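The hand does the lifting, the rota does the rest 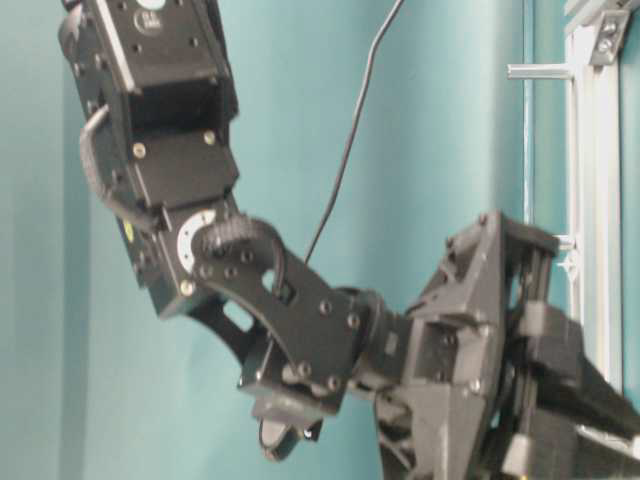

Arm and hand against the teal wall, with the aluminium upright at right.

Most argument about the packing hall at Stedow has been about headcount. Headcount has not moved. The job has, and the pay grades have yet to follow.

Before the arms came in, a packer on the small-parts line handled 735 units a shift. The same person now minds two cells, clears stoppages and handles 37 units, nearly all of them awkward: split cartons, odd shapes, anything the hand has dropped twice. Cunham, which runs the site, reports this as a reduction in manual load. By weight, that is correct. By attention, I doubt it. A stoppage can come at any point in the shift, and the person minding the cell cannot choose when to look away.

There is also the matter of repair. A joint such as the one above has a toothed gear, a bearing ring and a good many small screws. Packers at Stedow have learned to spot a slack cable or a bolt backing out, and they log it. The log for November ran to 300 entries. Under the present grading, none of that counts as technical work — it is filed under housekeeping.

The Estard site took a different course. Minding a cell is a separate grade there, with paid training and a fixed break from the screens every two hours. Output per cell is slightly lower. I would accept that figure at Stedow, and I would put the new grade in place before the next four cells are ordered.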